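Brelorov Subscriber Help Desk
Ticket 498: Live stream of the evening newscast drops to slate at the first commercial break
Status: Resolved
Opened by: Lovisa Sandberg, audience services
Assigned to: Vidar Bråten, streaming operations
Affects: Brelorov web player, Brelorov TV app
Does not affect: over-the-air signal, Mamodau cable feed

Original report

Viewers are writing in that the 6 p.m. newscast plays fine on the website until the first break. The player then shows the "We'll be right back" slate and stays there. Sound goes too. Reloading the page brings the program back, but only if you reload after the break is over. If you reload during the break you get the slate again and it sticks.

We had 61 complaints by the end of the Monday show. Most are from the web player. A few are from the TV app and say the same thing. One viewer says the morning show did it as well, but I could not find anyone else reporting that.

Please tell me what to put in the reply to viewers. The anchors have been getting messages about it on their own accounts and Gudrun would like to have something to say on air if it goes on.
Lovisa Sandberg

Comment, Vidar Bråten

Confirmed on the web player in Chrome and Firefox. I watched from 5:55. The slate came up at the first break at 6:13 and never cleared. The stream itself was still running. I had the raw feed open in a second window and the newscast returned there on time.

So the player gets the "break start" marker and does not get the "break end" marker. Without the second one it waits forever.

Tell viewers to reload once the break is over. I know that is a poor answer for a half-hour show.

Comment, Gudrun Solheim

I produce the 6 p.m. Can we run without breaks on the stream until this is fixed? Sales will ask.

Comment, Vidar Bråten

We can turn off ad insertion for the stream. Viewers would then see the broadcast spots in place of the web spots. Two of the broadcast spots this month are not cleared for online use, so those would need to be covered. I would like one more evening to look at it first.

Comment, Trygve Lie

Traffic department here. Nothing changed in the ad schedule that I know of. The break lengths in the log match what went to air. First break was two minutes flat.

We did start using the new Engström automation playlist for the 6 p.m. in June. The morning show is still on the old one.

Comment, Vidar Bråten

Thanks, that helps. The morning show has no confirmed reports, so I will treat the playlist as the first suspect and leave the one morning complaint aside for now.

Steps tried

1. Cleared the cache on the delivery network. No change at the second break.

2. Restarted the stream packager between the 6 p.m. and the 11 p.m. No change. The 11 p.m. also uses the Engström playlist and also stuck at its first break.

3. Rolled the web player back to the previous version on the test page. No change. Player ruled out.

4. Recorded the marker log from the encoder for the full 11 p.m. show. Break start markers were present for every break. Break end markers were present too, but every one was stamped 13 seconds before its break start.

5. Compared with the morning show log. Start and end are in the right order there.

Comment, Vidar Bråten

The end markers are being sent, just with the wrong time. The player sees an end that is earlier than the start and throws it out. It is doing what it should.

I sent both logs to Engström support and asked where the playlist takes its end time from.

Comment, Laurier Marchand (Engström support)

I looked at both logs. In the new playlist format the end marker takes its time from the "return" event. In your 6 p.m. and 11 p.m. templates, the return event is linked to the tease before the break. It should be linked to the last spot in the break. That would give you an end time ahead of the start time. Please send me the template file so I can check that nothing else is linked to it.

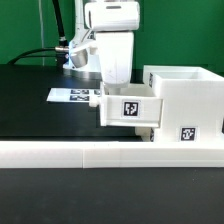 Fix

1. Open the 6 p.m. template in the playlist editor and select the return event for break one.

2. Change "Link to" from the tease to the last spot in the break. Repeat for the other breaks.

3. Save as a new version. Do not overwrite the old one until a full show has aired.

4. Do the same for the 11 p.m. template.

5. Run the template against the test channel and check that each end marker is later than its start marker.

Comment, Trygve Lie

Templates changed and saved as new versions. Test channel ran clean. The Budden weekend show was copied from the 6 p.m. template, so I changed that one too.

Comment, Vidar Bråten

Watched tonight's 6 p.m. on the web player and the TV app. All breaks started and cleared. The 11 p.m. did the same. Ad insertion stayed on the whole time.

Comment, Lovisa Sandberg

17 messages tonight, none about the slate. I have replied to the people who wrote in earlier. Okay to close.

Follow-up

Alert to be added on the encoder for any end marker stamped earlier than its start. Assigned to Vidar Bråten under a separate ticket.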